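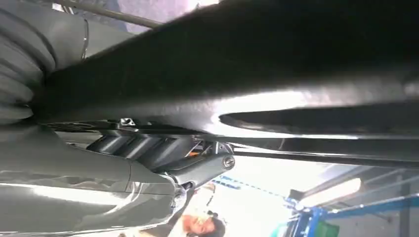 Dilruba Weerasinghe

Hi Nimal, and thanks for getting back to me so quickly – I know the queue at Odereo is long this week.

The trouble is still the gripper. It closes fine on the first few parts, then the curved finger stops short and the controller throws fault 21. I clear it, we get maybe one good cycle, and back it comes. Tahsin and I have been at it most of the morning with the arm parked and locked out, and we went over everything by the wrist joint that we could reach without taking covers off.

What we have tried so far:
Restarted the controller, 2 times.
Re-ran the homing routine with no part loaded. Passed.
Dropped closing speed to 50 percent. Same fault, only later.
Reseated the wrist connector. No change.

My hunch is the position sensor, but I had the same hunch in January and was wrong then, so please take it with a grain of salt! Could you tell me whether the bellows cover can come off without losing the calibration? I'd hate to make more work for you. We'll leave the cell locked out until I hear from you.

Warmly,
Dilruba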